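Rodbridge Finishing Room: Monthly Walkround, Hand-Held Grippers and Workstations

Done by: Antigoni Christodoulou
Walked with: Tatiana Čierny (Stollon side)
Date: 31/10/2020
Marking: OK / Watch / Fix. Please write a comment even when it's OK, a bare tick is no use to the next person.

General remarks

Second full walkround since the hand-held grippers came in with the Stollon project in July, and I have to say the room feels like a different place to work. People show the arm a job by doing it themselves with the gripper, the arm learns the dull part of it, and the person moves on to the checking and the odd jobs that need a brain. Lots of good chat at the stations this time (I ran well over my hour!).

1. Floor and walkways

1.1 Walkways clear between stations. OK. Tape by the Zeter bench is peeling, new roll ordered.
1.2 Room to stand and turn with a gripper in hand. OK. Much better now the old packing table has gone.
1.3 Cables off the floor. Watch. One charger lead was trailing at station 2. Moved it myself, but please hook it up at the end of the shift.

2. Hand-held grippers

2.1 Housing free of cracks and sharp edges. OK on all units.
2.2 Jaw pads stuck down, no lifting corners. Fix. One pad at station 2 is coming away at the tip. Tagged and put in the tray for Tatiana.
2.3 Vents free of dust and fluff. OK. Wipe with the dry brush only, no air line.
2.4 Fingers kept behind the jaws when closing. Watch. Everyone knows the rule and nearly everyone keeps to it. The pinch is mild, but after 11 months of near-miss cards at the old presses I'd like us to stay fussy.

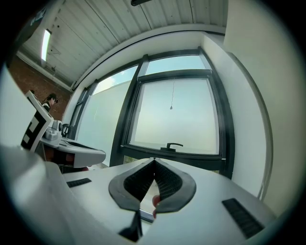
Item 2.4: jaws together at the tip, window side of the room.

2.5 Marker panels flat, clean and firmly fixed. OK. A thumbprint across the pattern can spoil a whole morning's recording, so hold the gripper by its handle when you pass it over. Lovely to see people doing this already without being asked.

3. Light and air

3.1 Ceiling lights working. OK.
3.2 Glare at the stations. Watch. Afternoon sun is a nuisance for eyes as well as for the recordings. Try the blind first, then swap ends of the bench.
3.3 Window handle moves freely. OK, a bit stiff.
3.4 Blind cords kept clear of people and tools. Watch. Asked Moncrieff for a cleat so the cord can be wound up out of reach.

4. People

4.1 Breaks taken. OK. The gripper is light but you hold it out in front of you, and shoulders notice. Swap tasks every half hour or so. Two people told me their wrists are far happier than they were on the old hand tools, which made my day.
4.2 Everyone on shift has done the short training. Fix. Two new starters still to do it, booked with Tatiana.
4.3 Everyone knows how to stop the arm. OK. I asked each person to walk over and show me the button. All of them went straight to it.
4.4 Worries raised and answered. Watch. The question that comes up most is what happens to the job once the arm has learned it. Fair question! The answer from the office is that nobody's hours change, and the sorting and final check stay with people. I have asked for that in writing on the board.
4.5 Say in how the work is done. OK, and the best bit of the whole round. The evening shift worked out a gentler way of turning the parts, recorded it, and it is now how the arm does it too.

5. Carried over from last time

5.1 Spare gloves in small sizes. Done, and already popular.
5.2 Sign for the charging shelf. Not done, sorry, that one is mine.
5.3 Stool for station 4. Arrived from Moncrieff, wobbles on one leg, going back.

Actions

Replace jaw pad, station 2: Tatiana, before the unit is used again.
Training for new starters: Tatiana.
Cord cleat: Moncrieff, chased by Antigoni.
Written note about hours on the board: Antigoni to chase the office.
Charging shelf sign: Antigoni.

Anything I missed, put a note in the blue folder or catch me at the tea point.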